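Welcome to the Gondmont patient portal, used by all Rurnville clinics! This section gets your account running and shows you how to ask for a cost estimate before a visit – a feature we really love. Set aside a few minutes and have your insurance card ready.

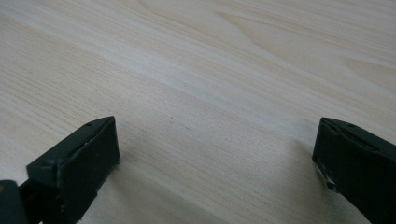
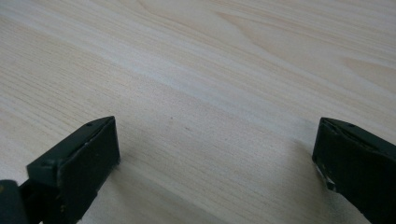 ## 3. Set up cost estimates

1. Sign in and open **My Coverage**.
2. Type your member number exactly as printed on your card, including any leading zeros.
3. Choose your plan. Peixoto members should pick the plan year too.
4. Tap **Check**. Most plans load in under 36 seconds.
5. Go to **Estimates > New** and search by visit type or by code. There are 170 visit types to choose from!
6. Save the estimate. It stays in your account for 8 weeks.

**Note:** Lab work sent to Nudurgate shows up on its own line – open it to see whether the lab is in your network.

**Caution:** An estimate doesn't book or approve your visit. If your plan needs prior approval, request that first under **Approvals**.

If you see error 1097, your birth date doesn't match the plan's records. Fix it under **Profile**, then repeat step 4.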